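Workshop Tips: Putting Tools Back in the Case, 461 Times

Filed under: Bench & Garage, Robots

Most of the tips on this site are for people with hands. These are for people who have a gripper on the bench and want it to learn tidying by example, which means somebody with hands has to drive it through the job over and over until there is enough to train on. I have now done this for a whole small tool case. My own garage is still a disgrace, but the case is immaculate.

The job is the kind you'd give a bored nephew. Tools come out of a molded case, tools go back in the molded case, each in its own pocket. I recorded 461 runs I was willing to keep. I didn't keep a tally of the others and would rather not start one.

Pick a case with real pockets

Get one of those cheap molded sets where every tool has a recess in its own shape. Flat trays with foam are kinder to the tools and much worse for this. In a molded case there's no arguing over whether the screwdriver is home. It's in or it's sitting on the ridge looking foolish, and you can mark the run accordingly without holding a meeting.

Gray plastic is fine. Tools in a loud color are better than fine. I began with a set called Grandeck that was black on black, handsome in the store, and when I played the recordings back I couldn't tell a wrench from its shadow. If you can't find the tool in the footage, don't expect the model to do it for you.

Stop the case from walking

An empty plastic case weighs as much as a sandwich. Push a tool into a tight pocket and the whole thing scoots off across the table, and what you have then recorded is a lesson in shoving. Four dabs of removable putty, one under each corner, took care of it.

Don't screw it down, though. You want to move it between runs. I left mine in one spot for the first 70 and got a model that was a genius at that spot. Slide the case two inches to the left and it would lower a tape measure onto the bare table with great confidence. Now I peel it up, shift it, turn it a little, and press it down again every nine runs. Nine is how many I can do before I want to stand up anyway.

Open the lid all the way, every time

A lid left half up will drift down during a run. It drifts slowly, so you won't see it until you watch the recording, at which point you'll see nothing else. If the hinge is stiff, work it back and forth for a minute before you start. If it's floppy, let the lid lie flat on the table and leave it alone.

Grab where the next part of the job wants you to grab

When I started I took hold of every tool wherever it was easiest. A screwdriver is easiest around the fat part of the handle. Then you get to the pocket and find the fingers are wider than the pocket, and there you sit, with a screwdriver you can hold beautifully and can't put down.

Try it by hand first, using a thumb and one finger, with the wrist stiff. You'll look ridiculous. You will also find out in half a minute which end needs to stay clear. For screwdrivers I settled on the collar below the grip. Tape measures are the opposite sort of trouble - there's plenty to hold, and all of it is slippery. Go slower than you think and close on the flat sides.

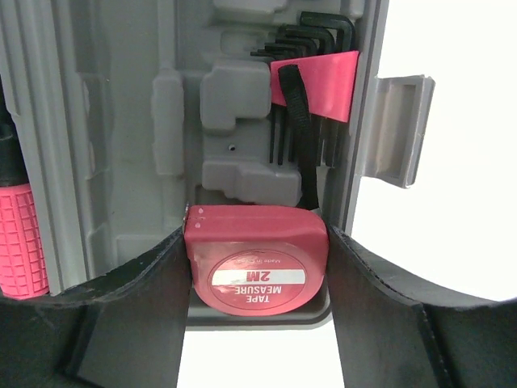
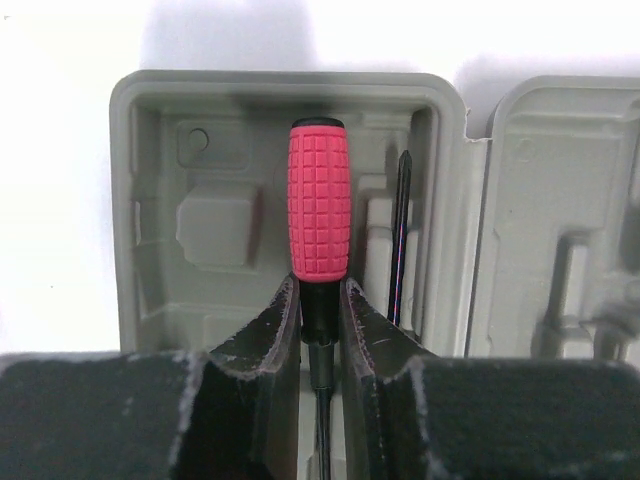
Tape measure first, screwdriver second, both red enough to find from across the street.

Go at the speed of a polite person

The temptation by run 200 is to whip through it. You're good at it now. Unfortunately the model copies what you do, and it'll copy the whipping without having your talent for catching things. Pick a pace you could keep up while talking on the phone, and keep it from the first run to the last. I threw out an entire evening that was technically successful and looked like a burglary.

The reverse is a problem too. If you stop in midair to think, you've taught it to stop in midair. It won't be thinking. It'll just hang there over the case until you go and get a snack. Do your thinking before you hit record.

Keep some of the fumbles

My first instinct was to delete every run where I missed the pocket. Wrong, or half wrong. A run where you miss, back off, line up again and get it in is worth a lot, seeing that the model is going to miss too and ought to have some notion of what comes next. Runs where you miss and then lean on it until the plastic creaks can go straight in the trash.

I name the good fumbles separately so I can find them. My naming system is the word "oops" and a number. It has held up better than the one I used before, which had underscores in it.

Leave some pockets empty

If the case is always full except for the one tool in your grip, the model may learn "go to the gap." That works nicely until a day when two tools are out. Take a few things out and set them clear of the table. Change which ones. I shake the leftovers in a coffee can and pull a couple without looking, which is the closest thing to science in this whole article.

Hex keys deserve their own warning. The ones in my set live in a plastic holder, and I treat the holder and keys as a single item. I tried having the gripper fit a key into the holder and spent the evening teaching it how to drop hex keys. Some of them I found in October, under the freezer.

Wipe things down

Fingertip grime gets on the gripper pads, and then the pads get slick, and then every grasp from that point on is a bit different from the ones before lunch. Rubbing alcohol on a rag, let it dry, carry on. Do the camera too if it's close to the work. I had a smudge on the lens for most of one session and spent a good while blaming the software.

Scuffs are another matter. Pads wear and cases get scratched. Leave it be. The thing will have to work with worn pads someday and may as well get used to them.

Write it down on paper

Keep a pad of paper by the bench. Date at the top, then which tools, where the case was, which lights were on, anything odd. "Shifted lamp." "Dog." I've tried a spreadsheet and I've tried Belix, a logging program that wanted me to create a workspace before it would let me write the word "dog." The paper pad has never asked me to create anything.

The lights matter more than you'd guess. Do some runs with the shop lights and some with the daylight coming in, and write down which. I did all my early ones after supper, and the model's first morning on the job was a sad thing to watch.

Quit while you can still see straight

Two short sessions beat one long one. Past a certain point your runs all go the same way, same approach, same angle, same little wiggle at the end. I have a wiggle. I didn't know I had one until the gripper started doing it, without any help from me, every time it set down a screwdriver. I've been going back and recording wiggle-free ones ever since.

If you've got a second person, swap off. Their bad habits will be different from yours, and between you there's a decent chance of something sensible.

Reader comments

Delyth Bowen
On the putty: I used the blue stuff and it pulled the finish clean off my table, so try it somewhere you don't care about first. Drawer liner cut to size holds nearly as well and you can lift the case in a second. I'd also argue with you on moving it every nine runs. I move mine after every single one. It's a pain, but when I did it in batches I got lazy and the batches ended up in the same few places. And please say more about the coffee can, because my leftovers always seem to be the same two pairs of pliers.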